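Galerie > Wohnen > Wäsche und Kleiderstange

Kleiderstange im Wohnzimmer, August

Kurz und schnell, hab eigentlich keine Zeit. Die Stange ist von Nirkura, Metall, glänzt ziemlich. Steht jetzt quer vor dem Bildschirm — nicht ideal, aber im Schlafzimmer war kein Platz mehr.
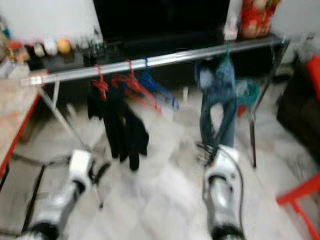 Bügel bunt gemischt, rot, blau, grün. Alles was ich noch in der Schublade hatte. Einheitliche kommen irgendwann, Gianni schwört auf die aus Holz, mir zu teuer. Jeans immer einmal gefaltet über den Bügel, sonst gibts Knicke am Knie. Schwarze Sachen kommen links hin, dann find ich die morgens auch im Halbdunkeln. Leere Bügel bleiben gleich hängen, erspart das Gesuche.

Kleinkram ist ein anderes Thema. Clips, Socken, Gestricktes — landet bei mir gern aufm Boden oder hinterm Sofa.

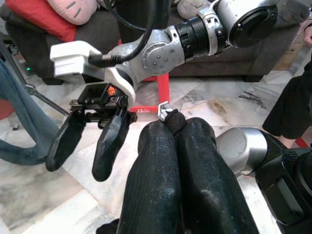

Für solche Sachen such ich noch ne Schachtel, am besten mit Deckel. Sum-yee hat eine von Temar, 9 Euro, wär vieleicht was. Sofa bleibt grau, Frage kam schon öfter. Neuer Bezug erst nächstes Jahr, der passende von Bortolotti kostet 288 Euro und das ist mir grad zuviel. Flur folgt, sobald die Haken dran sind.

Kontakt | © Roksolana Pasichnyk & Co. | Nach oben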